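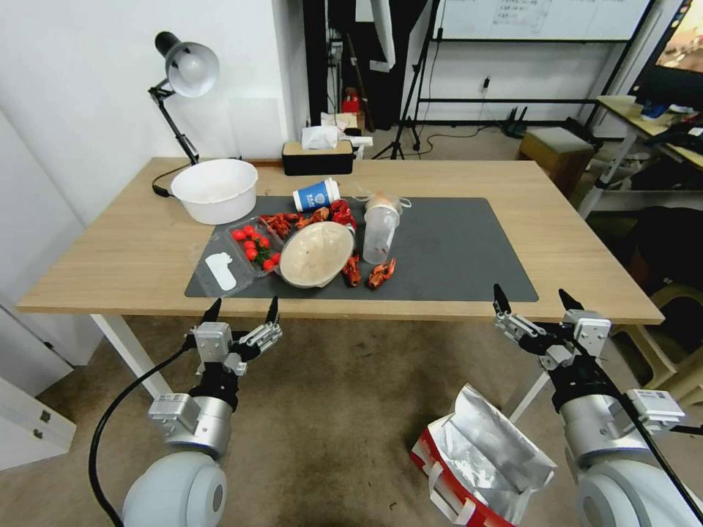 Ticket 3328: right gripper reports "no object" while holding an object

Opened by: Tavside shared workshop, bench two-arm build
Product: Joner gripper board, right side
Status: reopened

The right gripper on our build closes, stops, and then tells the software it has missed. The left one, same board, same wiring, same age, doesn't. I've read the suggested fix on the Drernell help page ("ensure the object is within the graspable range") and I don't think it applies. The job is clearing up after a meal: the arms pick up a takeaway bag and put things from the table in it. The bag is the foil-lined paper sort with white handles, lying on the carpet between the arms with its mouth wide open, so there is plenty of edge to get hold of. The fault code is 951 every time. The manual lists 951 as "grasp not confirmed" and leaves it there.

Reply from Mitali Kanagaratnam, Drernell support
Thanks for getting in touch. Code 951 is normally seen with thin or soft objects. Please run the finger calibration from the service menu, power cycle the board and try again. If possible, try a rigid object.

My reply
I ran the calibration before opening the ticket, and again after your message. No change. I also don't accept "thin or soft" as an explanation without seeing where the cut-off is. On the last run the fingers had the rim of the bag clamped between them and the board was still reporting a miss. If the bag is up off the carpet, something has been grasped, whatever the board thinks.

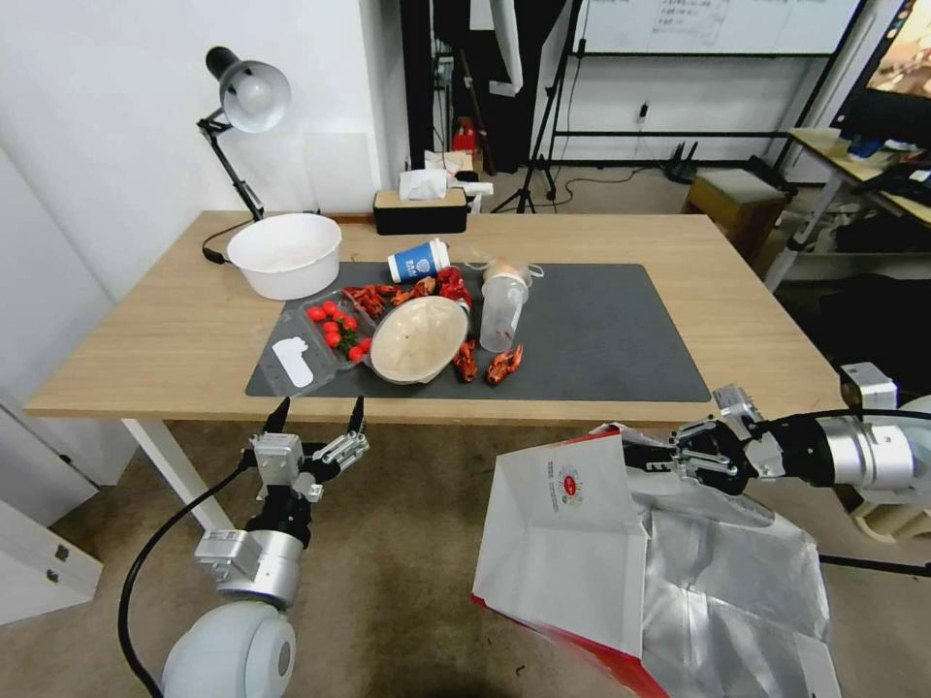

Log, first evening

18:10. Swapped the left and right boards. Fault stayed on the right. So it isn't the board, which is what I was told to suspect first.

18:40. Swapped them back. Checked the cable at both ends and wiggled it along its length with the gripper closed. Reading steady at 1705, bag or no bag. I'd expect it to stop a bit short with something between the fingers. It doesn't.

19:05. Tried the bag with the top folded over twice. Grasp confirmed straight away. Unfolded it, 951 again. Annoyingly, this is a point in favour of the thin object theory. It still doesn't tell me why the left side copes with the same bag.

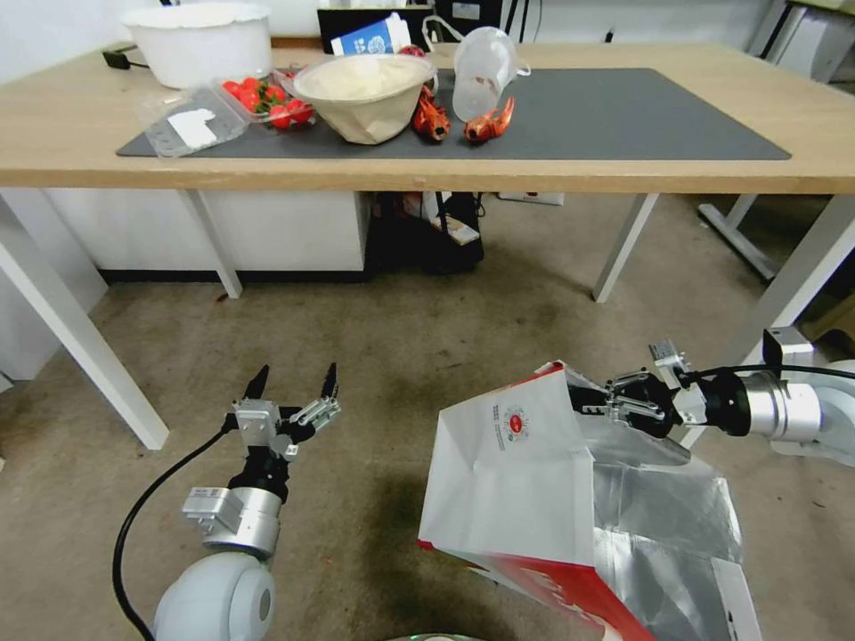
19:30. Compared the settings files for the two sides line by line. The closing force is the same. The confirm margin isn't: the right side has a bigger figure than the left, and I never typed it in. Either the calibration wrote it or it came that way. Mitali, can you say which? The help page says calibration "optimises" the margin. I would like to know for whom.

Reply from Mitali Kanagaratnam
Calibration can raise the margin if the fingers don't meet squarely. Could you check the fingertips for play? A Zürcher feeler gauge or similar will do.

Log, second evening

17:50. No Zürcher gauge here, so I used the set from the workshop drawer. One right fingertip rocks slightly on its bracket. The screw was tight, but the pad under it had been fitted crooked.
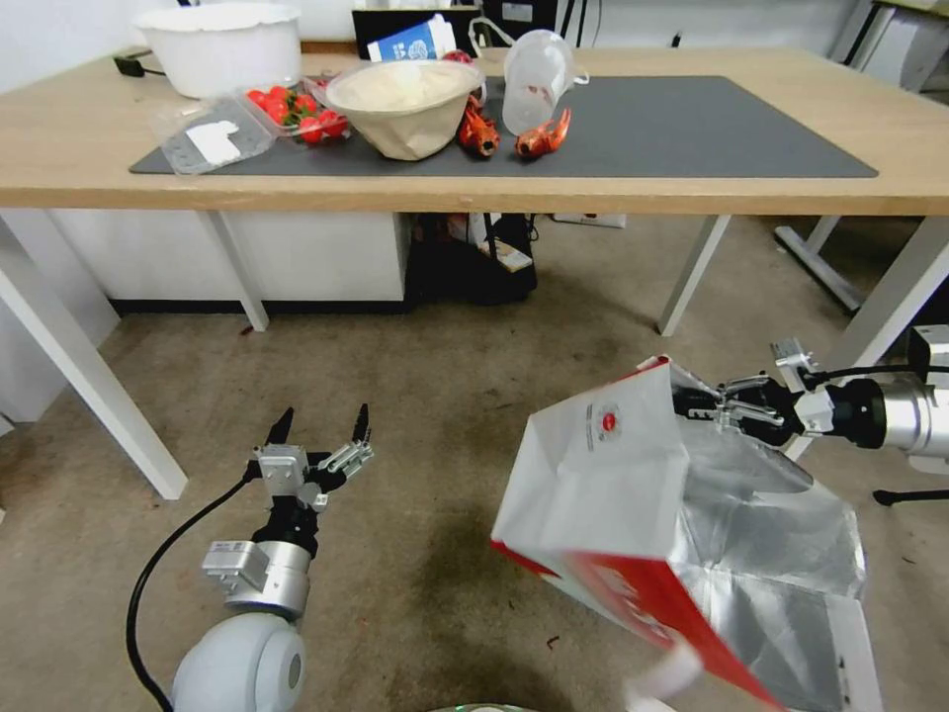 18:25. Refitted the pad, ran the calibration, and the margin came down close to the left side's figure. Single layer of paper now confirms most of the time. I still got one 951 near the corner, where the paper slopes away from the fingers.

18:50. Copied the left side's margin over by hand. No faults for the rest of the evening, but one evening proves very little and I don't like running on a number I've borrowed from the other arm.

Please leave the ticket open. I'd also like an answer on why calibration said "passed" with a crooked pad. If it passes that, I don't see what it is checking.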